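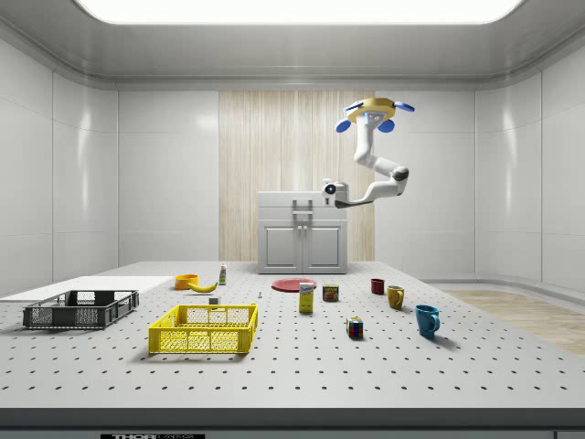
January, 16:40. Second trial of the Clukateo dye on wool. I kept the bath at 40 degrees and stirred every five minutes. The blue came out too green again, so I suspect the water from Nakbridge. For the pale shade I want something near the striped wood panel behind the white cabinet — warm, not yellow. 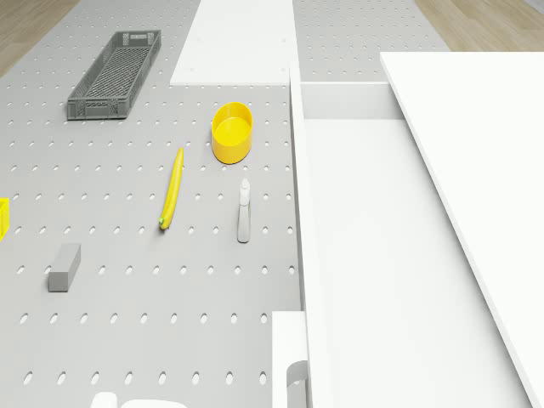
*Grey crate on the perforated surface.*

Rinse with vinegar made no difference. The Hendriks mordant is almost finished, please order before the next trial.

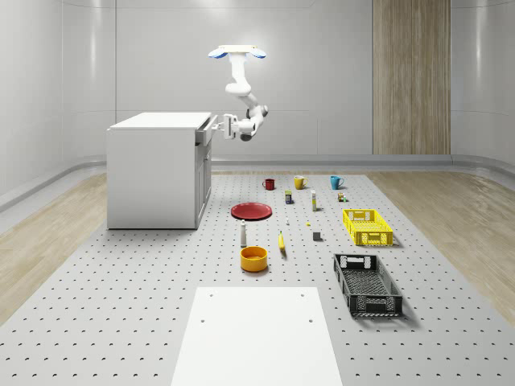 Until it arrives I will use the Veltis one, five grams per skein, and write the result on the same card.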